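Week 3: Electing the Leadership of a Coalition

Reading: the Grallenell packet, chapter 3

A coalition assembly has two jobs at its first session. It fills the top offices, and it settles the rules for filling them again. In the Erano case the assembly had 331 seats. A candidate for president needed 166 votes, a simple majority of all seats, counting members who stayed home.

Vice-presidents were chosen on a separate ballot. The Kurup bloc asked for a joint slate and lost. 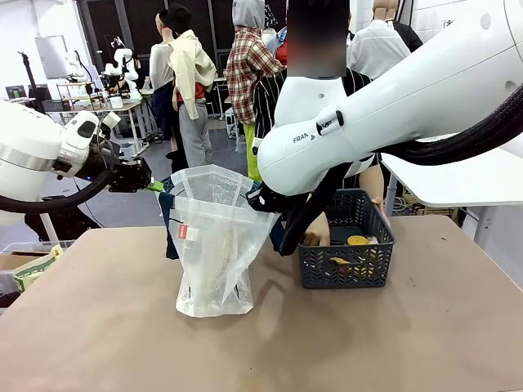
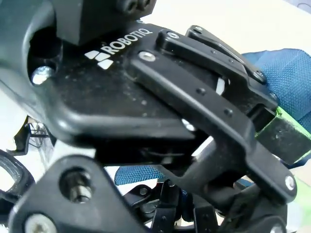 Amending the bylaws

A change to the bylaws needed two-thirds of all seats, or 221 votes. Abstaining had the same effect as voting no. Compare the Jondamis rules, where only votes cast are counted.

For Saturday: write one page on which rule favors small parties. Bring the Erano bylaws with you.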